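Tips for the Shared Workshop: Setting Up a Two-Arm Cutlery Table
Rakano Community Workshop, Bench Notes
Revised December 2024

These notes are for members who use the two-arm table for sorting and tidying cutlery. They supplement the general bench rules and do not replace them. Members new to the table should read them through before switching on.

Preparing the tabletop

Clear the wood of everything that does not belong to the task. Wipe it with a barely damp cloth, following the grain, and let it dry fully. Crumbs and grit will work their way into the finger joints and are tedious to remove.

Check each clamp mount by hand before power is applied. A mount that shifts under light pressure must be tightened with the hex key kept in the Ornen drawer. Please return the key to the same drawer.

Placing the basket

Set the basket within easy reach of both arms. A position near the middle of the table suits most work. A mesh basket with upright walls is preferred to a shallow tray, as the handles stay where the gripper can find them. 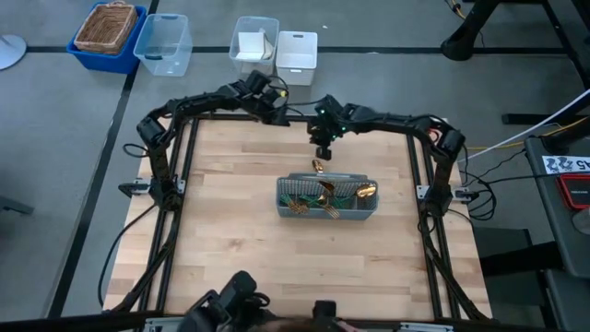
Choosing the cutlery

Use the workshop set with the green handles. Members may bring their own pieces, provided that they are clean and have no sharp serrations. Polished metal reflects the overhead lights, and the ceiling lamp nearest the table may be switched off if glare becomes a difficulty.

Knives are to be laid flat on the wood at the start of a run. They should never be handed directly to a gripper. When a knife is to be lifted, lower the fingers slowly and close them at reduced speed. If the blade turns in the grip, open the fingers, raise the arm and begin again.

Keep hands off the tabletop while either arm is moving. A second person may sit beside the table, but should remain outside the rails.

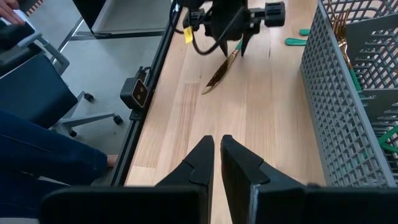 Caring for cables

Leave enough slack at each wrist for the full turn of the joint. Route the remainder along the rails and secure it with soft ties. Tight plastic ties have damaged insulation on the Tang bench and are no longer permitted here.

Finishing a session

Bring both arms to rest before cutting the power. Return the cutlery to the Sestby cabinet and record the session in the table log. Faults should be reported to Pak-hei Kan, extension 1974. The table may be booked for 2 sessions per member in any week.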